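Home Posts Recipes Trips About me Say hi
Search this blog Type and press enter

So I finally did it. I moved my whole morning up an hour, and I'm writing this at 6:15 with a cup of tea and a cat asleep on my feet, feeling very smug about it.

I have never been a morning person. In college I signed up for an 8 a.m. lecture once and made it to the first class and the final. But in June my bus changed. The old one left from the end of my street at twenty past eight, and the new route skips my side of Fostden completely, so now I walk to the stop by the Mendoza bakery and catch the 116. Which is a lovely walk! It just happens to start at an hour when I used to be unconscious.

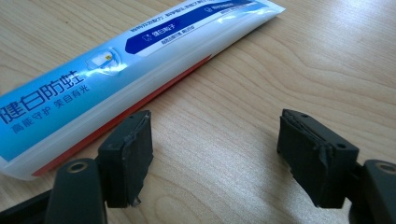 The first week was a mess. I'd set the alarm for the new time, hit snooze until the old time, and then run down the hill with my shoes half on. Twice I missed the 116 and had to wait for the 207, which goes all the way out past the reservoir before it remembers where downtown is. I got to know that reservoir very well.

What helped, in the end, was moving everything boring to the night before. Clothes on the chair, lunch in the fridge, keys in the bowl (the bowl is new, I love the bowl). I also put my phone to charge in the kitchen and bought a proper alarm clock, a Grirnuven, the ugly square kind with a bell you could hear from the parking lot. It cost less than two of my sad missed-bus coffees. My neighbor upstairs has asked me, very nicely, whether it has a volume setting. It does not.
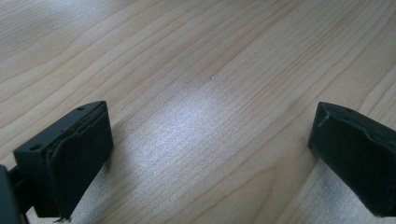

Bedtime was harder. I kept thinking I could get up early and still watch one more episode, and by Thursday I'd be falling asleep on my own keyboard. Now I stop at ten and read instead. I'm on page 139 of a long, slow novel about a family who run a ferry, and I think the ferry might be sinking, but I've fallen asleep on that same chapter four nights in a row so I couldn't tell you for sure.

I do the same few dull things in the same order when I get up, too, and I don't let myself sit down until they're done. Curtains, teeth, kettle, cat. If I sit down before the cat is fed I hear about it anyway.
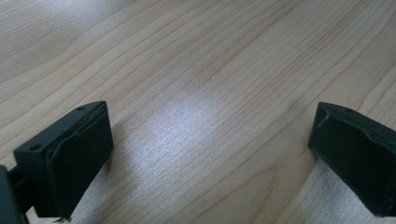

Plain pale wood with a bit of shine on it.

The surprise is how much I like the extra bit at the end. Most days I get twenty minutes with nothing to do in them, and I've been using them to write postcards. Real ones, with stamps! I found a box of old ones at the Forkance flea market, 102 of them for five dollars, mostly lakes and motels, and I've been mailing them to everyone whose address I still have. My aunt called to ask if I was all right.
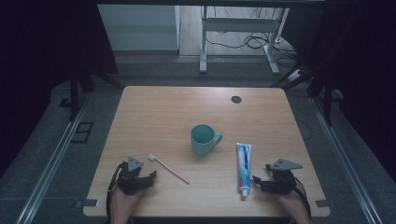
Mug, toothbrush, toothpaste.

Weekends I'm still working on. I slept until eleven last Saturday and felt foggy the whole day, so a friend told me to keep the alarm on and just give myself one extra hour. I tried to argue but she gets up at five to swim, so she sort of wins by default. I'll try it this weekend. If any of you have made the switch and stuck with it through a winter, please tell me how, I'm already a little worried about getting up in the dark.

Okay, the kettle's on again and the cat has moved to the keyboard. Next post will be the plum cake, I promise, I've just got to work out how I got the middle to cook the second time.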